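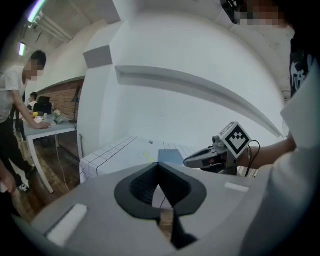
Das weiße Tuch mit den Karolinien, zwei gelbe Runde, ein blaues Rechteck. Mehr braucht ein Tisch gerade nicht.

Ich wollte ja schon lange über Tischtücher schreiben (doch, wirklich!), und jetzt ist es so weit. 04/06/2023, der Kaffee steht neben mir, und ich habe den ganzen Vormittag nichts anderes gemacht, als Sachen auf einem Tisch hin und her zu schieben. Das Tuch ist weiß, mit dünnen dunklen Linien, die lauter Quadrate bilden, und vorne hängt es über die Kante. Ein bisschen wie ein Matheheft, meinte Rahel. Ich finde: ein bisschen wie das Tuch bei meiner Tante, nur dass ihres rote Linien hatte und man sich nie traute, darauf zu kleckern.

Angefangen hat alles im Dezember, als ich beim Ausmisten festgestellt habe, dass ich sieben Tischdecken besitze und keine davon mag. Eine ist zu kurz, eine hat Rotweinflecken, zwei sind mit Sternen bedruckt, und der Rest kratzt. Also weg damit, bis auf die mit den Sternen, die kommen halt einmal im Jahr dran. Rahel Hämmerli, mit der ich mir seit der Ausbildung ungefähr jedes Möbelstück schon einmal hin- und hergeliehen habe, hat mir dann von Ulero erzählt, dem kleinen Stoffladen hinter dem Bahnhof. Dort liegt die Meterware in einem Regal bis unter die Decke, und man darf alles anfassen! Ich war über eine Stunde drin und bin mit viel zu viel Stoff wieder raus.

Was mir an Karos so gefällt, ist, dass sie beim Decken mithelfen. Ich bin nämlich hoffnungslos schief. Bilder, Teppiche, Ponyfransen, bei mir hängt alles schräg. Mit den Linien sehe ich sofort, ob der Teller da sitzt, wo der Teller sitzen soll, und wenn ich etwas Eckiges hinlege, richte ich einfach eine Kante an der Linie aus. Bei runden Sachen ist es noch einfacher, die dürfen irgendwo landen und sehen trotzdem gut aus. Gelb auf Weiß mag ich sowieso, das macht gleich gute Laune, und ein Fleck Blau daneben beruhigt das Ganze wieder. Auf Blau wäre ich früher nie gekommen, da war bei mir alles beige.

Gegenwind kam von Ambros. Ambros Fuchs ist der Meinung, dass ein Tisch aus Holz ist und deshalb auch nach Holz aussehen soll, und dass man Stoff darüber nur legt, wenn man etwas zu verstecken hat. Na ja. Bei meinem Küchentisch stimmt das sogar, der hat einen Brandfleck von einer Fonduepfanne, über den wir nicht weiter reden. Aber an einem Tuch hängt für mich auch das Geräusch, oder eben das fehlende Geräusch. Man stellt etwas ab und es klappert nicht. Wer in einer hellhörigen Wohnung lebt, weiß das zu schätzen.

Jetzt noch das Praktische, danach wurde ich beim letzten Beitrag über die Vorhänge nämlich mehrfach gefragt. Den Stoff vor dem Nähen einmal waschen, sonst läuft er später ein und ihr ärgert euch. Beim Zuschneiden an einer Linie entlang, das ist der große Luxus bei Karos, man braucht kein Lineal. Den Saum doppelt umschlagen und gut bügeln, die Ecken sind Geschmackssache, ich mache sie inzwischen als Briefecken und fluche jedes Mal. Und rechnet den Überhang großzügig! Ich hatte bei meinem ersten Versuch den Saum vergessen, und das Ergebnis liegt heute unter der Nähmaschine.

Beim Bügeln gehe ich übrigens von der Mitte nach außen und hänge das Tuch danach über die Tür, bis es ganz ausgekühlt ist. Falten in Karos sieht man leider sofort, die Linien machen dann so kleine Sprünge. Rahel schwört auf Aufrollen statt Zusammenlegen, dafür hebt sie sich die Papprollen vom Geschenkpapier auf. Ich habe das probiert und die Rolle ist mir zweimal aus dem Schrank entgegengekommen, aber glatt war das Tuch tatsächlich.

Als Nächstes kommen die Servietten dran. Ich schwanke zwischen Senfgelb und einem ganz hellen Gelb und habe von beiden ein Stück mitgenommen, das liegt jetzt hier auf der Sofalehne und wird bei jedem Licht neu begutachtet. Falls jemand von euch einen guten Trick für Briefecken hat, bitte unbedingt in die Kommentare schreiben, ich übe dann an den Resten!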